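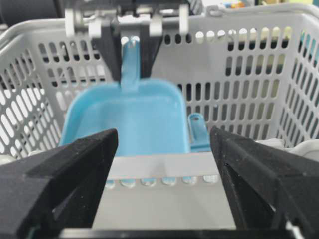

A light blue dustpan held by its handle inside a grey plastic basket, with the open fingers of a second gripper in front.

Hand-led teaching (also called robot demonstration, or simply "showing") is a way of giving a robot a new task by having a person carry it out through the machine's own arms. The person may take hold of an arm and move it directly, or may steer it from a short distance with a pair of handles, a smaller matching arm or some other controller. The robot's joint positions and camera views are recorded all the while, and the recordings are later used to train a program that can try the task by itself.

History at Trustmont

The practice has been taken up by many workshops and laboratories, and among the smaller ones is the Trustmont teaching room in Trusville, set up by Houshang Akbari to look at ordinary household chores. Akbari had begun with stacking cups and folding tea towels, and moved on to cleaning tools after a July open day at which visitors kept asking (quite reasonably, he felt) whether the arms could tidy a laundry. The resulting collection, known as Vudia, holds 1,130 demonstrations, of which 239 were made by people who had never steered a robot before that session.

Method

A Vudia session lasts 30 minutes and is shared by no more than 4 operators, who take turns at the controls. Each begins with a few minutes of free movement, just to get the feel of how far the arms reach and how quickly the fingers close. Tasks are described in everyday words, such as "put the dustpan in the basket", and the operator is left to choose the path. Small hesitations are kept in the recording, as are second tries at a grip, and only collisions and dropped connections lead to a demonstration being set aside.

Baskets are a favourite subject for this sort of work. Their walls hide part of whatever is inside, and the slots let through bits of colour that can be hard to make sense of from a single viewpoint.

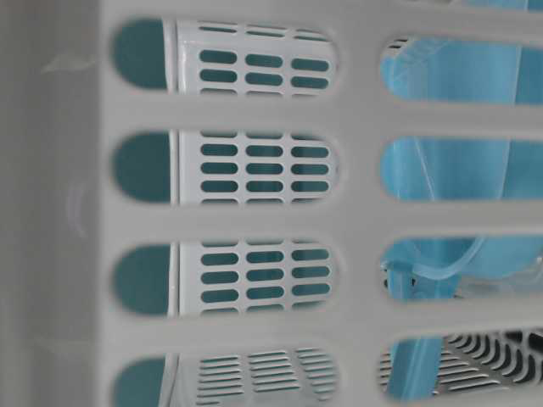 Gu found the handles easier to learn than guiding an arm directly, and said that the hard part was judging depth: you feel sure you're over the handle, then you close the fingers and you're a thumb's width short, so you learn to go slower than you'd like.

Remarks of this kind led Trustmont to offer operators the wrist camera views on a screen beside the controls. Some people watch them the whole way through, while others look up only for the last little stretch before a grip.

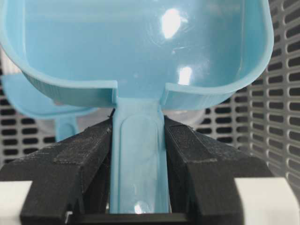 Wrist view of a blue scoop gripped by its handle.

Direct guiding and remote control

Guiding an arm by hand is pleasantly simple, and beginners tend to warm to it at once, but the person's own hands and sleeves can wander into the camera views. Remote control keeps the workspace clearer and suits tasks needing two arms together, though it takes longer to learn and gives little sense of touch unless the controller pushes back. Trustmont uses direct guiding for first visits and remote control for nearly everything afterwards.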